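Notes on the Care of a Shared Table

The wooden table at Andness has been in general use for 18 months, and several readers have written to ask how its surface is maintained. I set out the present arrangement for those who keep a similar piece in a shared room.

The top is oiled twice a year with Bokarero oil, the last coat having been applied in June. Each coat is left for 12 hours. Between coats the boards are wiped along the grain with a damp cloth, and the seams are cleared with a dry brush. Glazed bowls are permitted directly on the wood, provided that the foot of the bowl is smooth. Paper cups are permitted when cold. Hot drinks require a coaster at all times. Food may be set down briefly, although cut vegetables belong in a dish, as carrot juice in particular leaves a yellow mark on pale wood.

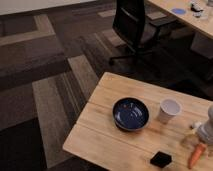
The blue bowl and a paper cup on the table.

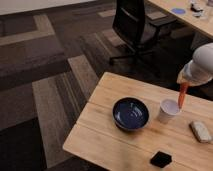 Silvan Schnyder writes that oil alone has not been sufficient on his own table at Trumcombe, where rings appeared within one winter, and that he has since changed to hard wax. He adds that the wax must be sanded back completely before any repair, a task that occupied him until 10 past midnight.

His point regarding rings is accepted. Hard wax does resist standing water for longer. Oil has been retained at Andness on the ground that a small area can be treated without disturbing the remainder of the top. A ring is rubbed lightly with fine steel wool, in the direction of the grain, and fresh oil is applied the same evening. The next full coat is due in December.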